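Teaching Clorno to Deal With a Dishcloth
Project report, Mon 22 November
Team: Siu-fong Ko and me (Yu-ting Kan)

What we wanted to do

Our plan back in July was a lot bigger than this! We were going to teach a robot to clean up an entire kitchen counter, start to finish. Then we met cloth. Cloth has no fixed shape, it folds when you don't want it to, and the same pinch gives you a different result every time. So we shrank the project to one cloth and one wire dish rack, and that kept us busy all semester.

Clorno is what we call our control program, by the way. Siu-fong picked the name and I've stopped asking.

How we recorded the demonstrations

We tried driving the arms by remote control first, using the Carkero software that was already on the lab computer. I was terrible at it. There's a small delay between your hand and the arm, and with a soft object you end up chasing it all over the table. One demo could take me several minutes, and half of them I threw out (Siu-fong was better, but she plays a lot more video games than I do).

So we switched to showing the task by hand. You put on the gloves, put a tracking controller on each hand, and just do the job at the table while everything gets logged. 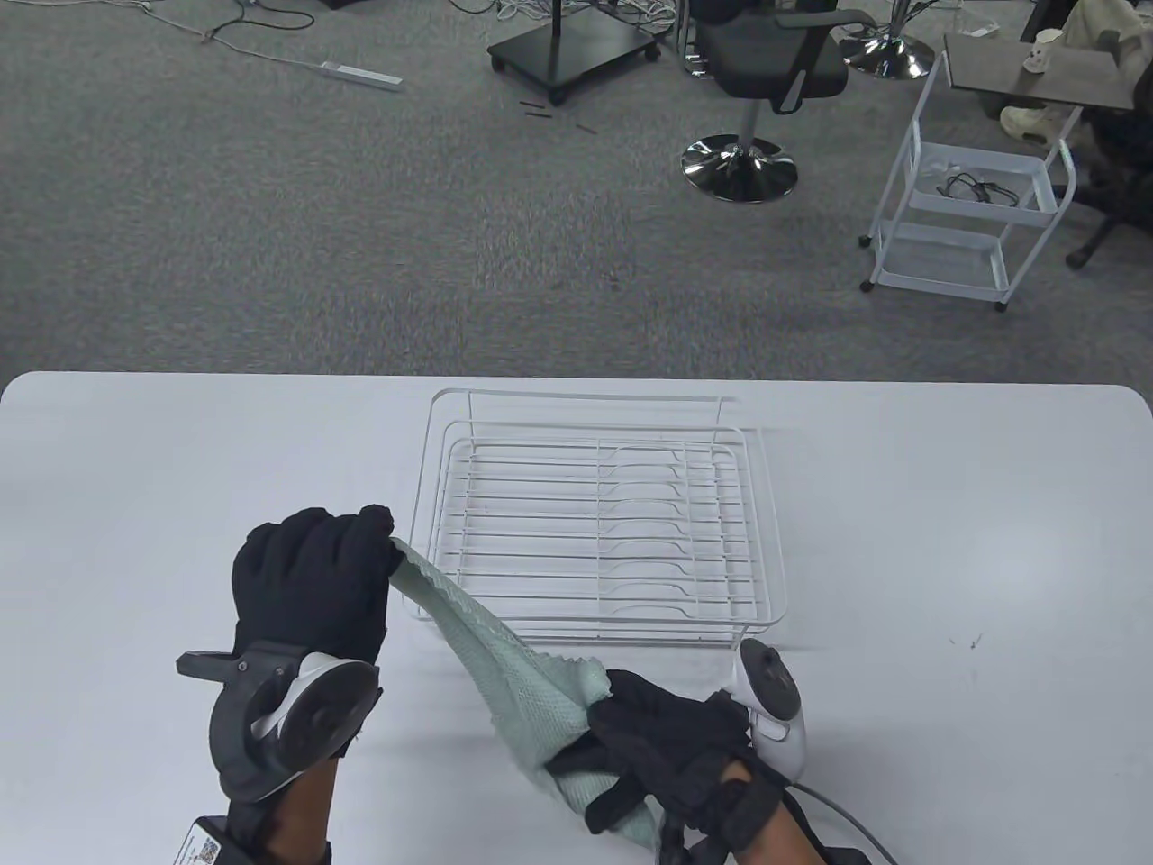

It took me a few days to slow down enough. When you handle a cloth at home you do all these little flicks and regrips without thinking, and every one of them ends up in the data. We made a rule that you finish one grip before you start the next, and we pause for a beat at the start and end of each take. Siu-fong cut the takes apart afterward and those pauses saved her hours.

We kept 412 demonstrations in the end. The first 76 went in the trash because we'd set up the tracking wrong - the left and right controllers were swapped in the log, and neither of us noticed until the playback had its arms crossed. That was a bad afternoon.

The rack

I figured the rack would be the easy part since it keeps its shape. Nope! Thin wires are hard to pick out from certain angles, and white wire on a white table is worse.

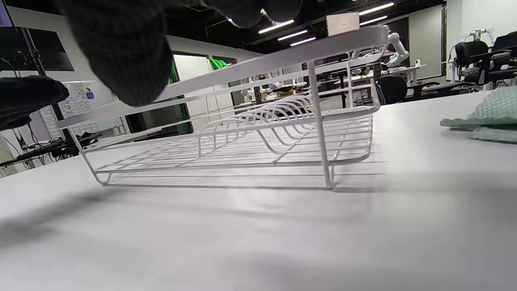
We went back and forth on painting it or taping the rim, and decided to leave it alone, mostly because a robot that only works with our one painted rack isn't much use to anyone. What helped more was changing where the rack sat between takes, plus recording from closer to the table.

What we'd do next

Training the policy on all of it took 3 tries before the arm stopped yanking the cloth sideways. It still grabs too much fabric at once. I'd like more demos of just that first pinch, and Siu-fong wants to try a thicker towel.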